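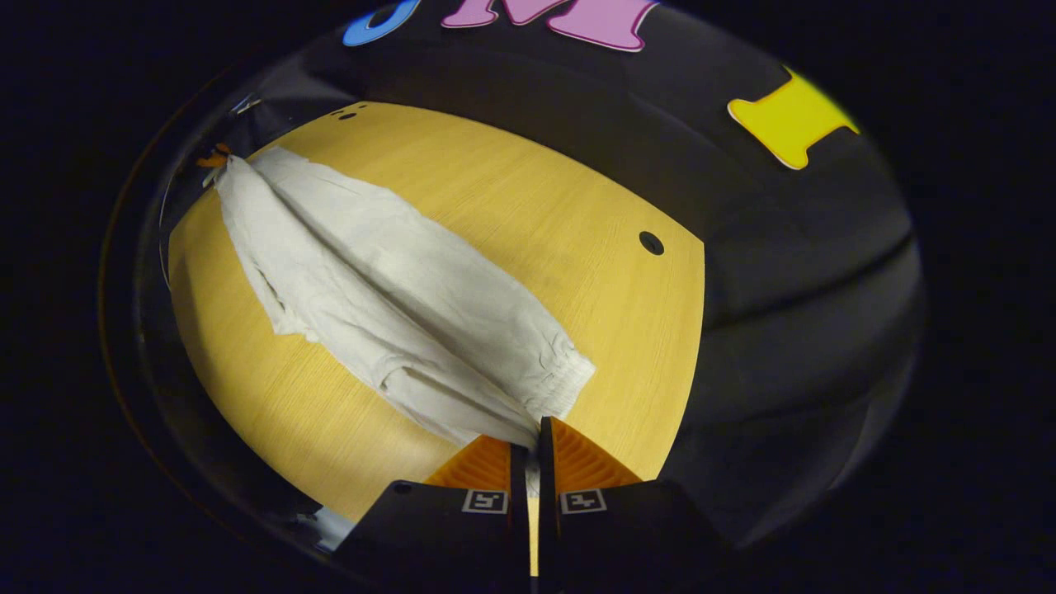
Review: The Rellport Handbook for Hand-Held Gripper Work, second edition
Reviewed by Radka Gashi
Filed under: Books and Standards
Spiral bound, 69 pages, laminated quick card included

I have now read 348 rules about picking up laundry. They are numbered, so there's no arguing about it. The first edition of the Rellport handbook was a pamphlet you could finish over a sandwich, and its main advice was to keep your sleeves out of the shot. The second edition has a spine, an index, and opinions about lint.

For anyone outside the trade: you hold a gripper in your hand, you do a chore with it, the camera on top records the chore, and later a robot arm is asked to do likewise. The trouble is that people do chores like people. We tug, we change our minds halfway down a pant leg, we flatten things with an elbow. The handbook exists to stop us, and I spent most of September letting it try.

What's good

Section 2, on approach, is the best thing in the book. It tells you to come in low and in line with the fold, jaws open, and to slow down over the last hand's width. It sounds fussy until you've watched back a few dozen of your own recordings and seen the jaws arrive like a dog at a dropped sausage. White garments with a gathered cuff get a whole page. The cuff is tempting because it's lumpy and gives the fingers something to bite, and the book allows it, provided you take the ruffle square across and don't pinch one pucker by its edge. I had been a one-pucker man for years, as my colleague Milovan Krasniqi put it, although I'm not a man and he was describing himself.

The rule on markers is short and correct. Both squares on the gripper stay clean, stay flat, and stay in view of the lens. If a sleeve flops over one, stop and start the take again. Don't shake it off and carry on. I shake it off and carry on. I'm working on it.

I also liked the advice on surfaces. Pick a table whose color is nowhere near the cloth. A white garment on yellow wood passes easily. A white garment on a white table gets you a paragraph that reads as if it was written by somebody who had lost a weekend to it. Holes in the tabletop are permitted, but you're told to keep cloth from being dragged over them, and the same goes for edges, where a corner can hang off the far side and come back with friends.

What's less good

Section 4. Oh dear. Section 4 is titled Background Discipline and wants everything behind the table to be "plain, matte and without lettering." I work in a room with big colored letters on a dark wall. Plenty of people work in rooms with things on the wall, such as rooms. The stated aim is consistency, but two sections later the book asks for variety in locations, and I couldn't find any passage where these two ideas are introduced to each other. Duyên Bùi, who runs our sessions, ruled that the letters stay. Her copy of section 4 has a line drawn through it, in pen.

Clutter gets similar treatment. Any small object on the table that isn't part of the task must be removed "or declared." Declared to whom? There's a form. The form has a box for color and a box for "purpose, if known." After a week I was filling it in for crumbs.

Then there's the vocabulary. A garment can be presented, semi-presented, gathered or indeterminate. Most of what comes out of my basket is indeterminate. The book would like me to fix this before recording, and I think that's plain wrong. If the robot only ever sees laundry that has already been talked into a neat strip, it's going to have a rough time in a real house. Crumpled should be a starting condition you're allowed to log and then get on with. The old pamphlet let you. The Dillimham guidelines, which cost less and are stapled, still do.

The index sends you to the wrong page for "trousers, elastic" and lists "sock" only under "paired items, failure of."

The quick card

Four steps on a laminated card: check markers, open jaws, approach along the fold, close and hold before lifting. I'd pay for the card alone. It survived coffee. The hold in step four is the single habit that improved my takes most, a short dead stop with the fingers shut before anything leaves the table. Blagoje Papadopoulos on the evening shift counts it out loud, in a whisper, and we've all caught it from him.

Who should buy it

Teams with more than a couple of operators, because it gives you something to point at during disagreements. People working alone could get by with the card and section 2. If you already own the Lerkmont binder, there's a lot of overlap, and Lerkmont has better drawings of hands.

Rating: 4 out of 5. It would be higher without the crumb form.

Update: Rellport wrote to say the index will be corrected at the next printing. They also asked which letters are on the wall.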